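Ralbridge Music Library
Frequently asked questions about hiring choral and orchestral sets

Who can borrow a set?
Any choir, school or amateur orchestra can borrow from us, also when it is outside the Ralbridge area. We need one contact person for each group, with a postal address. Private singing pupils can use the reading room, but they cannot take home a full set.

How many sets do you have?
At present there are 551 sets in the catalogue. The largest part is for mixed choir. The orchestral part of the collection is smaller and it is kept at our Pindodgate store, so please order these works early.

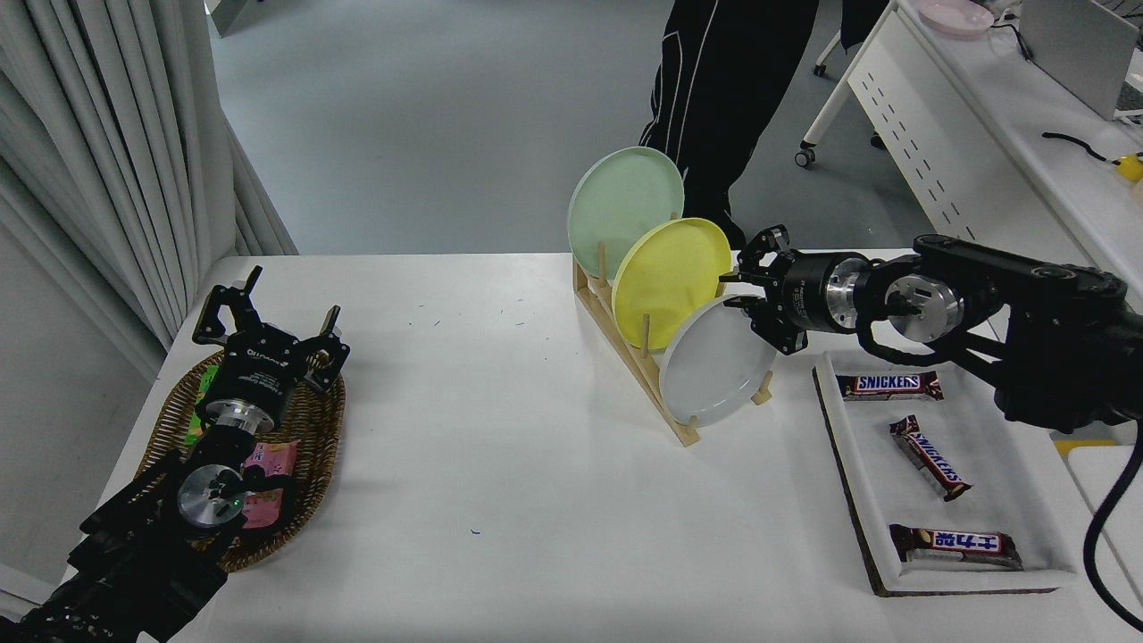 How long may we keep the music?
The normal loan is 10 weeks. You can renew it two times, if no other group has asked for the same work. Please write to us before the loan ends and not after.

Can we see the score before we decide?
Yes. For most works we can send one vocal score or one study score. You pay only the postage. For the Vincze part-songs we have no separate study score, but you are welcome to look at the set in the reading room.

May we write in the parts?
Yes, with a soft pencil only. Breath marks, bowings and cuts must be rubbed out before you return the parts. Ink, highlighter and sticky notes are not allowed. If a part comes back with ink, we charge the price of a new copy.

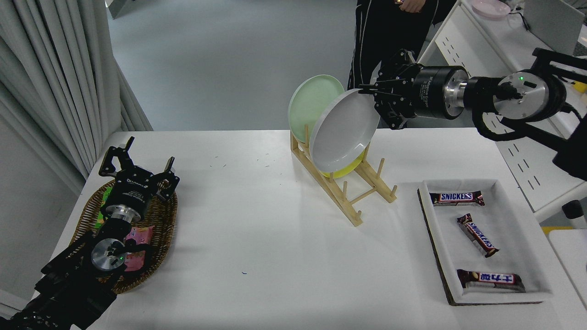
What happens if a copy is lost?
Please tell us which copy number is missing. We will wait for two weeks, as very often it is found in the bag of a singer. After this we send an invoice. Please do not replace the copy yourselves, because another edition may have different page numbers and rehearsal letters.

Can we make photocopies?
Music in copyright cannot be photocopied without permission from the publisher. If you need more copies than the set contains, ask us first. Sometimes we can combine two sets of the same edition.

Does the hire fee include the right to perform?
No. The fee is for the paper only. Your group, or the hall where you perform, must arrange the performance licence.

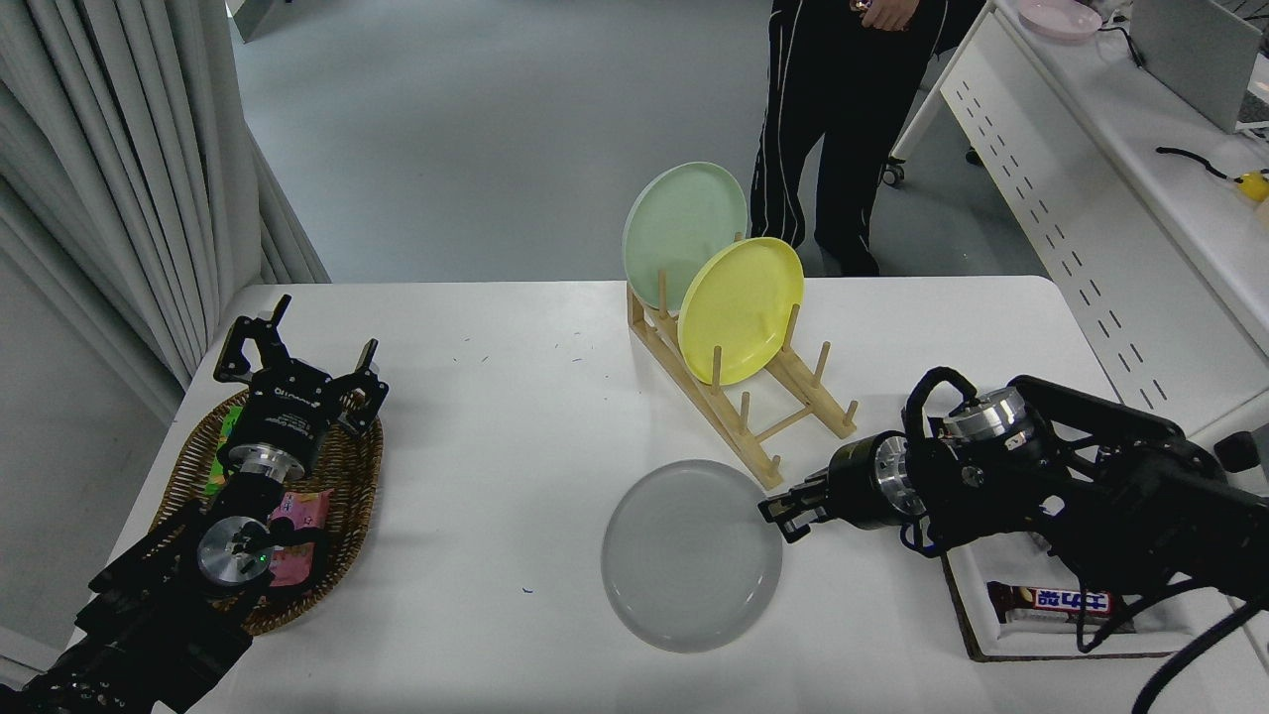 How do I search the catalogue?
The catalogue is in the Onar system, and you can search it without a password. You can search by composer, title, voices or length of the work. If you write the title in the original language, the result is usually better. You need an account only for making a reservation.

When can we reserve Christmas music?
Reservations open in February each year. Carol books go very quickly, so please give us also a second choice.

Page last updated: April 23, 2024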